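Vultov Pick Kit – Set-Up Guide
Section 9: Teaching a pick on thin upright parts

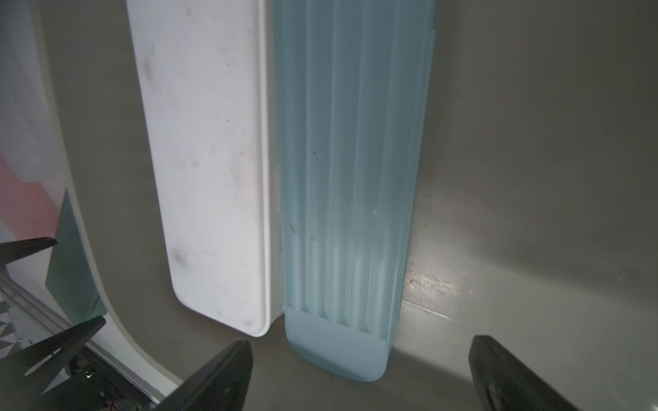
A reader of the April edition wrote in to say that the old version of this section had them closing the fingers before the wrist was square, and that every second tray came up crooked. The order of the steps has been changed. If you have a printed copy of the April edition, discard its Section 9 and use this one.

This section covers trays, lids, panels and other flat parts that stand on edge next to each other. For parts lying flat, see Section 8.

Before you start

The arm must be homed and the wrist camera calibrated (Section 4). Fingers must be the tapered black set supplied with the kit. The wide Skoltmont fingers will not fit between parts that stand close together.

Caution: Keep hands out of the work area whenever the arm is enabled. Teach mode slows the arm but does not limit grip force.

Teaching the pick

1. Turn the key to TEACH. The screen shows the wrist camera view.

2. Jog the arm until the lower ends of the parts are in view between the fingers. With two trays side by side, such as a white one and a ribbed light blue one, decide now which is to be picked first. The program stores them as separate picks.

3. Press SQUARE. The wrist turns until the fingers line up with the long edges of the part. Wait for the tone.

4. Open the fingers to the part width plus clearance. For most trays the default is fine.

5. Move in slowly until the fingers sit on opposite sides of the part. Stop if a finger touches the neighboring part.

6. Set grip force to LOW and close. Raise the force one step at a time until the part does not slip when you nudge the arm up.

7. Press STORE and enter a pick number. Numbers up to 183 are free for your own use. Numbers above that are reserved.

8. Open the fingers, back out along the same line and repeat from step 2 for the next part.

Note: Ribbed parts should be gripped across a smooth area if there is one. If you have to grip on the ribs, fit the soft pads from the Hämmerli accessory pack.

Note: Clear plastic and see-through plastic let light pass and can confuse the edge finder. If SQUARE fails twice, lower the lamp setting by one step and try again. Bright reflections on a glossy floor or wall have the same effect – tilt the lamp before changing anything else.

Caution: Do not teach a pick with loose wires near the fingers. Clip the cables to the rail first.

Messages

E907 – Edge not found. Check the lamp setting, wipe the camera window and press SQUARE again.

E1,151 – Finger blocked. The fingers met something before they reached the stored width. Open them by hand with the release lever, then teach the pick again from step 4.

If either message comes back after a restart, save the log to a USB stick and send it to Ismont support along with the pick number.

Section revised 08/10/2023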